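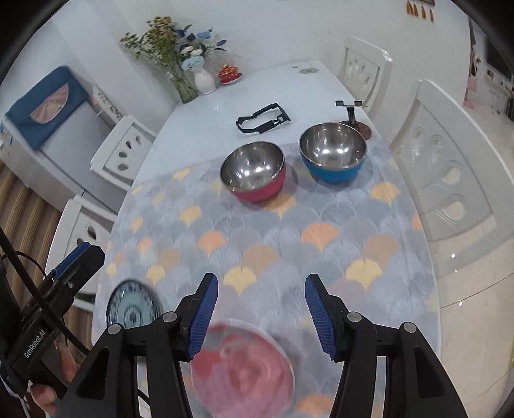 Tetus opens tableware exchange in Drarnanside

Tetus, the household goods company, is opening a tableware exchange at its MacLeod shop in Drarnanside this March. Residents can bring plates, bowls and cups which they do not use any more, and take other pieces home for the same number.

The exchange will be open until 18:00. Each household may bring up to 50 pieces per visit. Chipped pieces are also welcome - they go to the Badier workshop, where they are ground and used in floor tiles.
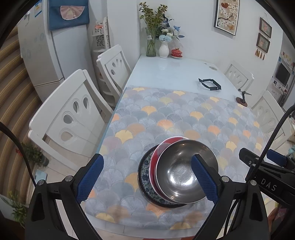 Knives and electrical items cannot be accepted. Steel and enamel pieces are taken on a separate counter, near entrance 2. Visitors are kindly asked to wrap glass in paper before they come.

The first exchange will continue for 4 weeks. Tetus will then decide, together with the shop, on the dates for autumn.

Press enquiries: Tetus press office, Drarnanside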